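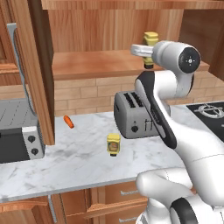

Lavar e guardar o equipamento de críquete: conselhos para quem joga ao fim de semana

Escrevo estes conselhos porque cada ano, quando acaba a época, recebo as mesmas perguntas no balneário. Peço desculpa pelos erros, o português não é a minha primeira língua, mas o críquete é igual em todas.

A roupa branca. As manchas de relva devem ser tratadas antes da máquina. Eu ponho um pouco de detergente líquido directamente na mancha, esfrego com uma escova de dentes velha e deixo ficar 40 minutos. Depois lavo a 40 graus, com as calças do avesso. Não se deve usar lixívia nas camisolas de tecido sintético: ficam amarelas, e este amarelo já não sai. As manchas vermelhas da bola são mais difíceis, sobretudo na coxa, onde o lançador esfrega a bola. Para elas é preciso repetir duas vezes, e com água fria na primeira. 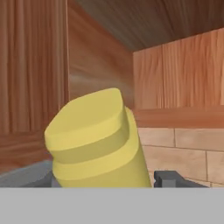

Tampa e parte de cima, em amarelo.

O taco. Um taco de salgueiro não gosta de aquecedores nem da mala do carro. No fim da época limpo a face com um pano quase seco, deixo um dia ao ar e passo uma lixa fina, de grão 100, só onde a superfície está áspera. Depois vem o óleo de linhaça cru, uma colher de chá para a face toda, espalhada com os dedos ou com um trapo. Não ponham óleo no encaixe do cabo, nem em cima dos autocolantes. O taco fica deitado na horizontal durante a noite, com a face para cima, e no dia seguinte retira-se o que a madeira não bebeu. Se o taco tem película de protecção na face, o óleo vai somente nas partes descobertas.

O trapo com óleo de linhaça pode aquecer sozinho se fica amarrotado num saco. Deve ser estendido fora de casa até estar bem seco, e só depois vai para o lixo.

As caneleiras e as luvas. Nunca na máquina de lavar! As caneleiras limpam-se com uma esponja, água morna e umas gotas de detergente da loiça. As luvas ponho abertas à sombra, com papel de jornal dentro dos dedos, e troco o papel na manhã seguinte. O sol directo deixa a palma dura como cartão.

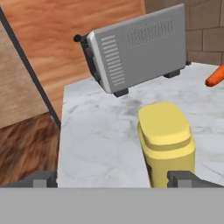
Clube de Críquete de Rurkbridge, Secção de Veteranos

Os pitões. Tiram-se todos, um por um, com a chave própria. A terra que fica na rosca sai com um palito. Uma gota de óleo de máquina na rosca e em fevereiro vão desenroscar sem luta. Os sapatos enchem-se com papel e ficam longe da lareira.

O saco. Esvaziar completamente, também os bolsos de lado. No meu encontrei este ano 6 pensos rápidos, uma banana muito antiga e o marcador do jogo contra o Hatance, que perdemos. Passo o aspirador, depois um pano com vinagre e água em partes iguais, e o saco fica aberto dois dias antes de guardar qualquer coisa dentro.

Comentários (3)

Pascal Delaunay
Obrigado pelas indicações. Posso usar óleo de linhaça cozido? É o único que tenho na garagem.

Tuulikki Laaksonen
Pascal, melhor não. O cozido seca depressa demais e faz uma camada dura por cima. Uma garrafa pequena do cru chega para muitas épocas.

Hämäläinen
As camisolas do meu filho também ficaram amarelas por causa da lixívia. Agora já sei. E para as bolas de treino, guarda em caixa ou em saco de pano?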